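분쇄도 숫자는 단위가 아니다

커피 추출 레시피의 표기 관행에 대하여
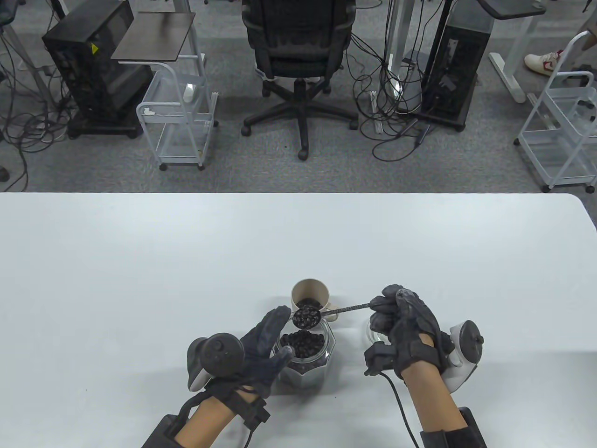 레시피에 적힌 분쇄도 숫자를 다른 그라인더에 그대로 옮겨 써도 되는가? 옮겨 쓸 수 없다. 그 숫자는 특정 기계의 눈금 위치이고, 입자 크기와의 관계는 기종마다, 같은 기종이라도 영점 설정마다 다르다.

이 당연한 사실이 레시피 문서에서는 거의 반영되지 않는다. 국내 커뮤니티에 올라오는 추출 기록을 보면 원두 중량은 소수점 첫째 자리까지, 물 온도는 1도 단위까지 적으면서 분쇄도는 "25클릭" 한 마디로 끝나는 경우가 많다. 기종명이 빠진 글도 있다. 기종명이 있어도 영점을 어디로 잡았는지는 적지 않는다. 날이 서로 닿는 지점을 0으로 보는 사람과 손잡이가 더 이상 돌지 않는 지점을 0으로 보는 사람이 같은 게시판에서 같은 숫자를 주고받는다.

필자는 Hellora 수동 그라인더 두 대를 쓰고 있다. 같은 모델이고 구입 시기만 다르다. 접촉 영점을 기준으로 25클릭에 맞추고 같은 원두를 갈아 체로 나누어 보면 굵은 쪽 분획의 비율이 눈에 띄게 어긋난다. 먼저 산 쪽을 2클릭 조여야 추출 시간이 비슷해진다. 날의 마모 때문인지 축의 유격 때문인지는 분해해 보지 않아서 모른다. 원인이 무엇이든 숫자만 전달해서는 같은 결과가 재현되지 않는다.

여기에 대한 흔한 반론은 환산표가 있다는 것이다. Pavlović 전동 기종의 눈금을 Tumex의 눈금으로 바꾸어 주는 표가 인터넷에 여러 종류 돌아다닌다. 이런 표는 대체로 눈금과 입경 사이에 선형 관계를 가정하고, 입경을 대푯값 하나로 요약한다. 두 가정 모두 약하다. 조절 나사의 피치가 일정하면 날 간격은 눈금에 비례해 변하지만, 간격이 같다고 입도 분포까지 같아지지는 않는다. 원추형 날과 평면 날은 미분의 양이 다르고, 투입 속도와 배전도에 따라서도 분포가 움직인다. 평균값이 같은 두 분포가 전혀 다른 유속을 만드는 일은 드물지 않다. 표를 만든 사람이 어떤 원두로 측정했는지 밝힌 경우는 필자가 본 것 중에 하나도 없었다.

대푯값의 문제는 Stundcombe에서 로스터리를 운영하는 Esben Arnardóttir와 메일을 주고받으면서 더 분명해졌다. 그는 거래처에 보내는 추출 안내문에서 분쇄도 숫자를 아예 삭제했다. 대신 원두량과 물량, 붓는 횟수를 고정하고 마지막 물이 빠지는 시점만 적는다. 처음 몇 주는 문의가 늘었다고 한다. 숫자를 알려 달라는 요구였고, 그는 회신마다 기준 시간보다 빠르면 조이고 느리면 풀라고만 썼다. 안내문은 지금도 그 형식이다.

필자는 이 방식에 대체로 동의하지만 완전하다고 보지는 않는다. 추출 시간은 분쇄도 외의 변수에도 반응한다. 필터의 종류, 드리퍼의 리브 구조, 물줄기의 높이, 붓는 동안 커피층이 얼마나 교란되는지가 모두 시간에 들어간다. 시간이 맞았다고 입도가 맞았다는 보장은 없다. 미분이 많은 분포를 굵게 설정하면 미분이 적은 분포를 가늘게 설정한 것과 같은 시간이 나올 수 있고, 두 잔의 맛은 다르다. 시간은 필요한 기록 항목이지만 단독으로 쓰기에는 분해능이 부족하다.

제안은 단순하다. 분쇄도를 적을 때 네 항목을 함께 적자. 기종과 날의 형식, 영점의 정의, 영점으로부터의 눈금 수, 해당 조건에서의 총 추출 시간이다. 농도계가 있다면 농도도 적는다. 체가 있다면 어느 눈의 체를 썼고 통과한 중량 비율이 얼마인지 적는다. 예를 들면 이런 식이다.

원추형 날, 접촉 영점, 39클릭, 원두 15g, 물 240g, 총 2분 50초.

한 줄이면 충분하고, 읽는 사람은 자기 기계에서 시간을 기준으로 출발점을 잡은 뒤 맛으로 보정할 수 있다. 같은 기종을 가진 사람이라면 눈금 수가 첫 시도의 위치를 좁혀 준다. 눈금 수의 용도는 거기까지다.

제조사 쪽에도 요구할 것이 있다. 눈금당 날 간격의 변화량을 설명서에 기재하는 회사와 그렇지 않은 회사가 섞여 있는데, 나사 피치와 눈금 분할 수만 알면 계산되는 값이므로 숨길 이유가 별로 없다. 영점의 정의도 마찬가지다. 조립 상태에서 손잡이가 멈추는 지점을 말하는지, 날이 처음 스치는 지점을 말하는지 한 문장만 있으면 된다. Tumex의 설명서는 이 부분이 그림 하나로 처리되어 있고, 필자는 그 그림을 두 가지로 읽을 수 있다고 본다.

측정의 엄밀함이 취미의 즐거움을 해친다는 의견도 받은 적이 있다. 기록하지 않고 마시는 사람에게는 해당 사항이 없는 글이다. 다만 레시피를 공개하는 순간 그 글은 남이 따라 할 것을 전제한 문서가 되고, 중량을 0.1g까지 적은 문서라면 분쇄도에도 비슷한 수준의 정보를 요구할 수 있다. 원두를 스푼으로 뜨는 사람의 레시피에는 그 정도의 분쇄도 표기면 된다. 한 문서 안에서 변수마다 정밀도가 몇 자릿수씩 차이 나는 상태가 문제다.

온도 표기에도 같은 종류의 결함이 있다. 주전자의 설정 온도와 커피층의 온도는 다르고, 대부분의 레시피는 둘 중 무엇을 적었는지 밝히지 않는다. 이 문제는 측정 위치까지 따져야 하므로 별도의 글에서 다루겠다.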